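We started in February with a plan that fit on one sheet of paper, and by the end of the month the sheet was mostly crossings-out (I still have it!). Our project was a pair of hand-held grippers for recording household chores, built in the shared workshop at Zastville, and the chore we picked was getting out the shop vacuum. It has a hose, a wand and a cord, and all of them like to wander off across the floor.
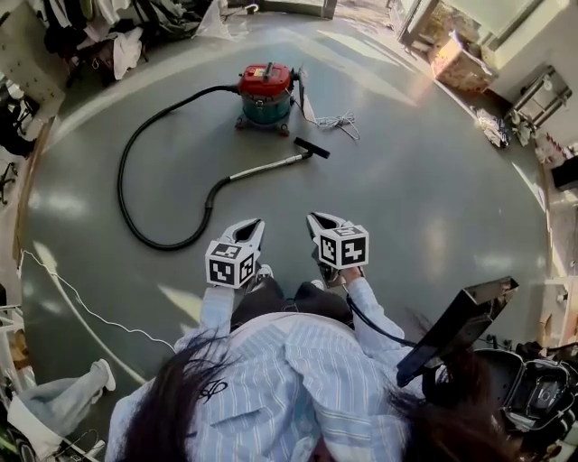

Build and Testing

Each gripper has white fingers and a marker cube with black square patterns on its faces. The first fingers came from the Lindholm pattern and were too stiff, so we thinned them and tried again, and then again after that. We had set aside 1,000 for parts and spent 790, a nice surprise for all of us. The jaw pads have a textured mesh surface, and I would happily talk about those pads all day, because they took us the longest.

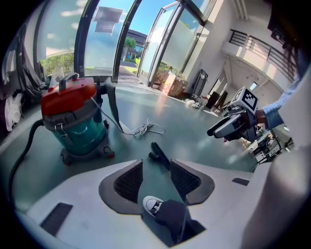
What We Would Change

A longer cable, first of all. We would also practice with the hose before recording anything, as our early tries were slow and a bit clumsy. We saved more than 3,000 short clips and labeled them by hand, and next time we'd label as we go.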